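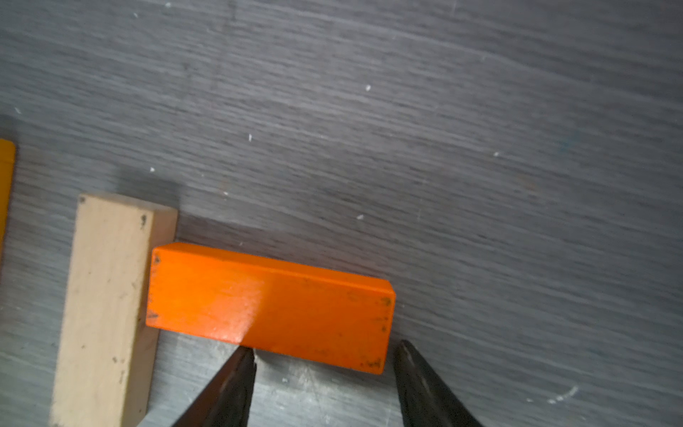 Orange block between open fingers, wrist view.

House rules for the block bench: your questions answered

I'm Ratih Chong and I look after the practice notes for the two-arm cell at Bostdale. These are the things people ask me most, usually while leaning in the doorway with a coffee (coffee stays in the doorway, please!). Last updated 18 Mar 2024.

How wide should the gripper be open before I go in?
Wider than the block, every time, along whichever side you're approaching. I like to see both fingertips clear in the wrist view before anyone closes. If a tip is touching the block and you didn't mean it to, back off and line up again. Shoving it straight with one finger is a habit I've spent a good while trying to break, mostly in myself.

Two blocks are sitting hard up against each other. Can I separate them by hand?
Not during a run. Pick the one with the clearer sides, or nudge it away with a closed gripper and say so in your notes. If you really need a hand in there, stop both arms first – both, even if only one is anywhere near you.

Some of the blocks are pretty scuffed. Do we bin them?
Nope. Chipped paint is fine and I'd rather we practised on worn pieces than on perfect ones. Splinters or a split end, those go in the tray for Đức Vương, who sands them or swaps them out.

Can both arms work on the same shape?
Yes, but one places and the other waits. The waiting arm stays off the shape until the placing arm has let go and moved clear. We started out with looser wording than that and had a few knocks, so in December Dimas Nasution and I tightened it up.

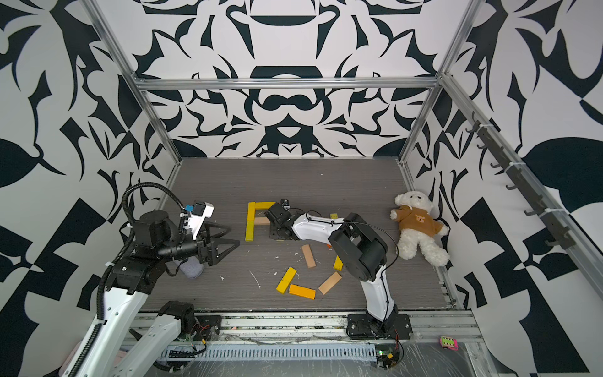
Letter F at the back of the cell, right gripper over the middle bar.

Why letters, anyway?
They're quick to check! Anyone walking past can tell an F from a muddle, and the short middle bar is a fair test of placing something close to a neighbour without bumping it. Colour doesn't count towards a pass unless your task card says it does.

Do I have to tidy the floor between runs?
A quick brush at the end of your session is plenty. Little flecks don't bother me. Anything big enough to tip a block does, so pick that up before you start.

How long can I book?
Sessions are 32 minutes, and I ask for no more than four in a day per person. After 16 runs in a row you need a proper break away from the controls. People get sloppy well before they feel tired, me included.

Who signs me off?
Me or Prasetyo Sumampouw. You'll do six supervised runs, then you're on your own. If you've been away for a few months, come and do one with us again – it's no big deal, and it's usually a nice chat.

Something isn't covered here. Who do I ask?
Leave a note in the logbook by the door and I'll add it to the page when I next get a minute.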